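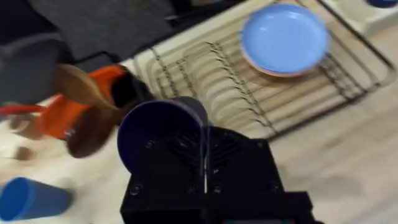 *Fig. 4. The drying rack with a light blue plate in its slotted tray, and a dark blue cup close by.*

## 4. The drying rack and the table

Welcome to the part of the Goltcombe house guide that gets the most use, going by the state of the printed copy in the drawer (sorry about the tea). It covers washing up by hand, loading the rack, and getting the table back to rights between breakfast and the children's play hour. If you have only just arrived and want nothing more than a cup of something, skip to 4.2 and come back to the rest when you've sat down for a bit.

### 4.1 Setting up the rack

1. Clear the spot where the rack is going to stand and give it a wipe. Crumbs do get everywhere in this house, and they are much less pleasant once they've been sat under a wet tray overnight.
2. Put the wire frame down first and press gently on each corner in turn. If it rocks, turn it end for end and try again.
3. Lower the slotted tray inside the frame. It should sit down all the way along with no corner riding up on the wire. Don't force it; lift it out and start again.
4. Leave yourself enough room in front to put things down while you're loading.

> **Note:** Menaka Mondal's old Pudance rack is still in the tall cupboard, and its tray looks very similar but won't fit this frame. Please don't swap the two. Several of us have tried.

### 4.2 Washing and loading

1. Fill the bowl with hot water and a small squirt of Mornik washing-up liquid. It really is strong stuff, and a small squirt will see you through a whole breakfast.
2. Wash the cups first, then the plates, then anything that has been near porridge.
3. Rinse everything under the cold tap. Suds left on the plastic things dry to a film that you can taste in your squash, so do be thorough with these!
4. Stand plates upright between the dividers where there's room. A single plate can lie flat on the slats if you're in a hurry, but turn it over when you next go past so that both sides get some air.
5. Put cups in upside down, and tilt them a little if you can.
6. Long-handled things go in last, with the handle pointing away from the side where people walk.

> **Caution:** Keep sharp knives out of the rack altogether. Wash, dry and put them away one at a time, please, even if you are only popping out of the room for a moment. Small hands can reach further than you'd think, and Kavinda Munasinghe's youngest can reach further than that.

### 4.3 Emptying the rack

Run a dry tea towel round the inside of each cup before you put it away, as there is nearly always a drop left in the bottom. Plates go in the low cupboard, cups on the shelf above the kettle. If you can't remember where something lives, leave it on a folded towel and one of us will find it a home.

Once the rack is empty, lift out the tray, tip any water into the sink and rinse it. An old toothbrush is kept behind the tap for the slots. The wire only wants a wipe with a damp cloth, followed by a dry one.

### 4.4 Getting the table ready for play

The alphabet blocks come out after breakfast, and they have a habit of coming out before the breakfast things have quite gone. We'd rather you didn't fight it. Work around the players in this order:

1. Take away anything breakable.
2. Move the blocks up to one end of the table, letters any way up, and leave them there while you see to the other end.
3. Collect the plastic cups, checking for any that have gone over on their sides.
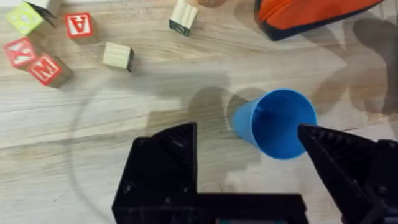

4. Look inside each cup before you carry it off. Blocks and raisins get posted into them, and Afroza Gamage once found her earring in one after a whole afternoon of searching.
5. Wipe the free end of the table along the grain with a well-wrung cloth, then slide the blocks across and wipe the other end.
6. Dry with a clean towel before the paper or the colouring books come out.

> **Caution:** Wooden blocks mustn't go in the washing-up bowl. A barely damp cloth on each face is plenty, and they should be left spread out to air before they go back in their bag.

If a block is missing at the end of the morning, try under the bench and then the hood of somebody's coat. Spare cups are in the box marked Talpur on the bottom shelf of the larder, and Siiri Kiiskinen has the key if you find it locked.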